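Gurberg, the arm, and the rest of us

Posted 3 Jan 2025

I have been meaning to write about work for a good long while, and then the holidays came along and I found myself at the kitchen table with leftover pie and no excuse. So get yourself a coffee, because you know how I am once I get going.

Most of you know I pick and sort at Rastlow, the secondhand toy warehouse out past the rail yard. People send us boxes of everything their kids have outgrown, and we empty the boxes, sort what is inside, clean it, and send it along to the shops. For years that meant a long table, a row of bins, and six or seven of us standing there with our hands in other people's childhoods (I mean that fondly!). You talk a lot at a job like that. I knew when Monique Gaillard's daughter lost her first tooth before the grandparents did.

Last June the company decided to try a robot arm on the small mixed items, the stuff that doesn't stack and doesn't fit any one shelf. The project got the name Gurberg, and I still couldn't tell you where that came from. Priit Raudsepp was put in charge of setting it up, and he came around the break room the first morning with a box of pastries, which I thought was a smart move on his part, and told us what was going to happen and what wasn't. No one was being let go. Some of us would be trained on it. The rest would go over to cleaning and repair, where we were always behind anyway.

I'll tell you I didn't sleep well that night. I have been through a "no one is being let go" before, at Monwood, and four months later I was turning in my badge. So I went in with my arms folded, and I kept them folded most of the summer.

The test corner isn't anything like what you see on the news. When people hear "robot" I think they picture a spotless white room, and what we have is a couple of metal bins, a clamp, a wooden tabletop and cables all over the carpet.

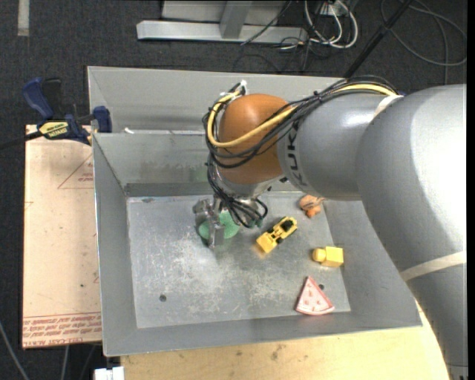
The gripper down in the front bin, with the pink slice and the yellow truck-or-whatever-it-is still to go.

You wouldn't believe how hard a bin like that was at first. A person reaches in and comes out with the right toy without even looking, all while telling you about her sister's wedding. The arm had to be taught every bit of it. Anything round would squirt away from the fingers. Anything flat it would press on and then come up with nothing, very serious about it, and carry that nothing all the way over to the other bin and let go. We laughed until we cried the first week. By the third week we were sort of rooting for it.

My part, once I unfolded my arms, was resetting the bins and writing down the misses. They asked for 300 picks a shift in the beginning, and we got to 116 on the first day and felt pretty proud of ourselves. Mwanaisha Shirima worked across from me and she got so she could call a miss before the fingers even closed. Priit noticed, and started asking her how she knew, and the two of them would stand there going over it with a stuffed notebook between them. She's on the Gurberg team full time now, with a raise, and I could not be happier for her. She had been at that table longer than any of us.

It hasn't all been so rosy, and I don't want to write as if it was. The talk is what I miss. The long table got broken up in the fall and now there are two of us by the arm and the others are down the hall in repair, where the sewing machines and the air hose are so loud you have to shout. Sushil Mathur told me he eats lunch in his car some days now, and that bothered me more than I let on. We asked for a common lunch break and got it, all 45 minutes of it, and Monique brings the card deck.

My back is better, I have to say. Leaning over bins for eight hours is a young person's game and I am not that. And repair is catching up for the first time I can remember, which means toys that used to go in the dumpster are getting new wheels and going to some kid.

The next step is a second arm, if the 2,000 pick test goes all right this month. Priit says it would go on the night shift, and the night folks are asking us the same questions I was asking in June. I've been telling them to come by early and watch for a while, and to bring up the lunch thing right away before the schedule gets set. I'll let you know how it goes, and yes, Aunt Jo, the pie recipe is coming next week.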